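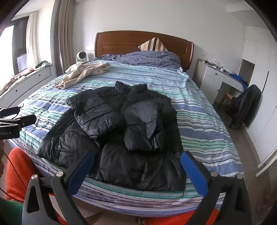 Dzifa Baidoo wants a quilted jacket laid flat before it is folded, hood and sleeves included, and she regards a double bed as the best surface in most homes for the job.

Her instruction opens the revised garment storage guide released by Hunudska on August 18, 2018. The guide covers puffer jackets with nylon shells and replaces the edition issued in November.

## Main provisions

- Close all zippers and empty the pockets.
- Spread the jacket with the collar toward the headboard and smooth the hood.
- Fold each sleeve diagonally across the body — do not crease it along the shoulder seam.
- Fold the hem up to the collar in 3 equal sections.
- Store in a breathable bag. Vacuum bags are limited to 300 days.

Hunudska compiled the guide from 1,962 responses to a household storage survey. A separate sheet on fleece blankets and duvet covers is in preparation at the company's Grastdale office.

A first printing of 3,000 copies is available at no charge from Hunudska service counters in Grastdale and Hivimmont. Orders by mail are handled by Gbeho.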